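Speaker notes: Shared tables and what stays on them
Flelano workplace session, 1 February 2026

Opening slide. Keep this short. The subject is the shared table in small offices: its shape, its surface, and the items left on it between users. Reference site is the Plirkach meeting room. State the scope now: no chairs, no cabling, no booking software.

Slide 2. Surface area. A rectangular top is simple to divide. A curved top is not, and most layout guides ignore this. Give the working figure: 64 centimeters of clear edge per seated person, measured along the curve.

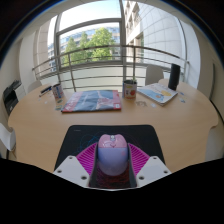 The figure assumes a mouse and a laptop. It does not assume paper. Where people still work from printed sheets, add depth before width — a wider place on a curved edge only pushes the next person around the corner.

Pause for questions on measurement. If asked about the survey, it had 441 responses, collected in June, all from offices using the Pomare checklist.

Slide 3. Small items. Define the term: anything that fits in one hand and has no assigned place. Cups, tape, plant pots, scraps of paper. These collect toward the middle and far side of a table, out of reach of the person who would clear them. The checklist asks for one decision per item: keep, move, discard.

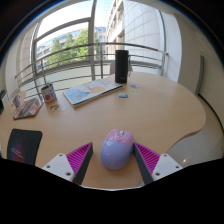
Two-tone mouse on the desktop, with a cup and a small potted plant farther back.

Plants are the usual argument. My position is that a pot stays if it has a fixed spot and one person waters it. Cups go back to the kitchen at the end of the day, decorated or plain. Do not spend more than two minutes on this slide.

Slide 4. Zoning. Flesitz ran the trial with three zones: input, reading, clear. Zones were agreed verbally, with no tape or markings on the wood. 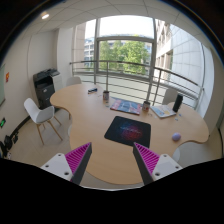 Input zones drift. People set a mouse pad down where they first sit and it stays there for the next user. On a lobed top the drift matters more, as each lobe works as a separate seat. A pad near the center, with a booklet directly behind it, puts input and reading in a single zone and leaves the lobes without a defined use. The correction is to move the pad to one lobe and the reading matter to another.

Skip the cost table if time is short. Otherwise read out the budget line only: 744 for the reference room, against a limit of 2000.

Last slide. Leave the checklist on screen during questions. Printed copies are by the door.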